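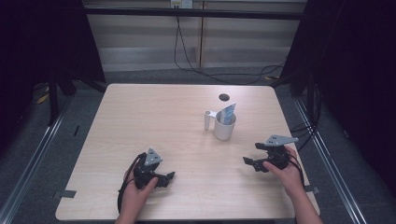
Pludemside exchange notes: what's in this folder

Hi! I put this collection together after my semester in Stundov, mostly for the next batch of students going over in September, and it has grown a lot since then. It's a pile of short answers from people who went on exchange: what they packed, which classes transferred, how they found a room, what they wish they'd asked their advisor. Read it, search it, copy bits into your own planning doc, whatever helps.

What you get

There are 2,139 answers from students at 13 host schools. Everything sits in one big spreadsheet called answers.csv, plus a smaller one called schools.csv with the term dates and housing office hours. Each row in the big one has the host school, the term, the topic, the question and the answer. I left the spelling alone (mine included, sorry!) except where a street name was so mangled you'd never find it on a map.

Topics are housing, credits, money, health paperwork and everyday life. Everyday life is the messy one. It has bus passes, bike repair, where to get a decent winter coat, and a very long argument over which laundromat takes cards.

Where the answers came from

Most came through the sign-up form in Clurasent, the little survey tool our study abroad office uses. Akosua Asamoah typed up the paper ones from the returning students' dinner, and she also sorted the whole credits section by department, so if you're in nursing or education, start there and thank her. 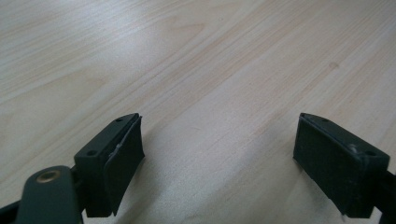
Names, emails and room numbers are gone. If you spot one I missed, please tell me and I'll take it out the same day.

Things to watch for

Rents go stale fast. Anything in the money section that's more than two terms old I'd treat as a rough guess. The Szewczyk dorm changed its deposit rules partway through, so you'll see two different amounts and both were right at the time. Nearly 5 percent of rows have no term filled in, and I kept them anyway, since a good tip about opening a bank account is still a good tip.

Also, 4 of the schools only have a handful of answers each. If you're headed to one of those, write to me when you get back!

Using it

Share it with anyone who's thinking of going. Please don't sell it or post single answers with guesses about who wrote them. To add your own, copy the blank row at the bottom of answers.csv, fill it in and email it over. I merge new rows at the end of each term, usually late at night with a lot of tea.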